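Botville sorting day draws a full house

Jan 28, 2026 - The big worktable at the Tivari hall in Botville got a fresh covering of brown kraft paper this week, marked off into cells with dark blue tape, and what a difference a grid makes! Everything for the community kitchen now gets a square of its own, trays included. 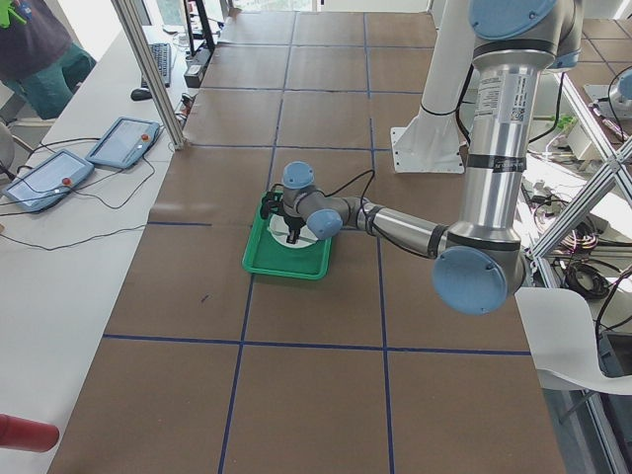
Prakash Poojary, who came up with the layout, wants all 300 trays and plates sorted before the kitchen reopens. "You look at a square and you know what goes in it," he said. "I could do this all day!"

The first 89 pieces are already on the shelves, and the cheerful green trays are everyone's favorite. Sorting carries on through the end of the week, and the paper and tape stay put for the next round in September.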